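Association Remosex -- Réemploi informatique
Site de Skosstead

Procès-verbal de la réunion du comité technique de mars

Présidence : Birutė Zariņš
Ouverture de la séance : 14 h 05
Le quorum étant atteint, la présidente déclare la séance ouverte.

1. Approbation du procès-verbal précédent

Le procès-verbal de la réunion de février est adopté à l'unanimité, sous réserve d'une correction au point 3 : il convient de lire « alimentations » et non « alimentateurs ». Le secrétariat transmettra la version corrigée aux membres absents.

2. Convention avec l'établissement Woldegiorgis

La présidente rappelle que l'établissement Woldegiorgis renouvelle une partie de son parc informatique et qu'il a proposé de céder à l'association les unités centrales sorties d'inventaire. Le projet de convention porte sur 400 postes, livrés en 4 lots. Le transport serait à la charge du cédant jusqu'au quai de Skosstead, le tri et le stockage à la charge de l'association.

Une discussion s'engage sur l'article relatif aux données. Le comité demande que la convention précise le moment du transfert de responsabilité : à la signature du bon de livraison, et pour chaque lot séparément. Il souhaite également que les mots de passe de démarrage soient levés avant l'enlèvement, les postes verrouillés reçus l'an dernier ayant mobilisé l'atelier bien au-delà du temps prévu.

Décision : la présidente est mandatée pour signer la convention une fois ces deux modifications acceptées. Adopté, une abstention.

3. Dépôt de Skevudbridge

Le bail du dépôt arrive à échéance à la fin du trimestre. Le propriétaire propose une reconduction aux mêmes conditions, à l'exception des charges de chauffage, qui seraient désormais refacturées au réel. Le comité prend acte et demande communication des relevés de l'hiver écoulé avant de se prononcer. Le point est reporté à la prochaine réunion.

Il est signalé que des cartons d'écrans sont de nouveau entreposés devant la porte coupe-feu. Le responsable du dépôt est prié de faire libérer le passage sans délai -- la remarque figurait déjà au dernier rapport de sécurité.

4. Procédure de démontage des unités centrales

Le comité examine la version 2 de la fiche de démontage. Celle-ci modifie l'ordre des opérations : les supports de stockage sont désormais extraits en premier, avant la mémoire et le processeur. Le boîtier est couché, panneau latéral déposé, de manière à laisser l'intérieur accessible par le dessus.
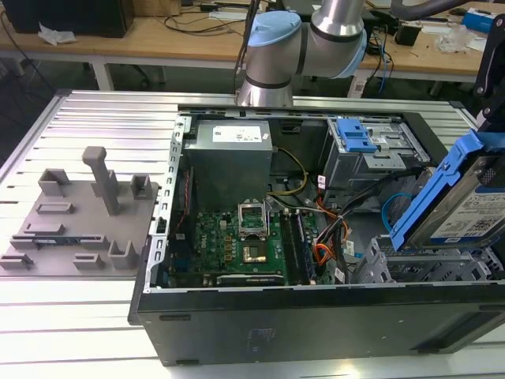
Unité centrale ouverte, carte mère Dell : disque dur dans son support bleu, tenu au-dessus du boîtier. Support de processeur ouvert et vide.

Un membre demande si les disques doivent être séparés de leur support plastique dès l'atelier. Il est répondu que la fiche prévoit de conserver l'ensemble jusqu'à l'effacement, l'étiquette du disque devant rester lisible pour la saisie du numéro de série. Les disques dont l'effacement échoue sont placés dans le bac fermé à clé et inscrits au registre des destructions.

Le comité relève que la fiche ne mentionne pas la protection du support de processeur une fois celui-ci retiré. Il est convenu d'ajouter une ligne demandant la pose d'un cache, ou à défaut la fermeture de la bride, sur toute carte mère destinée au réemploi. Les blocs d'alimentation ne sont en aucun cas ouverts. Ceux qui ne passent pas le test sont orientés vers la filière de recyclage avec leur faisceau complet.

Décision : la fiche est adoptée avec l'ajout ci-dessus. Elle sera affichée à l'atelier de Skosstead et remplacera la version antérieure, dont les exemplaires papier devront être retirés.

5. Questions diverses

Commande de consommables : le comité approuve l'achat de sachets antistatiques et de pâte thermique. Le stock de vis sera recensé avant toute nouvelle commande.

Accueil du public : la demande d'ouverture de l'atelier en soirée est renvoyée au conseil d'administration, qui devra se prononcer sur l'assurance.

Suivi des actions
-- Modification de la convention Woldegiorgis : B. Zariņš
-- Relevés de chauffage de Skevudbridge : secrétariat
-- Mise à jour et affichage de la fiche de démontage : responsable d'atelier

L'ordre du jour étant épuisé, la séance est levée à 16 h 20. La date de la prochaine réunion sera communiquée par le secrétariat.

La présidente de séance,
Birutė Zariņš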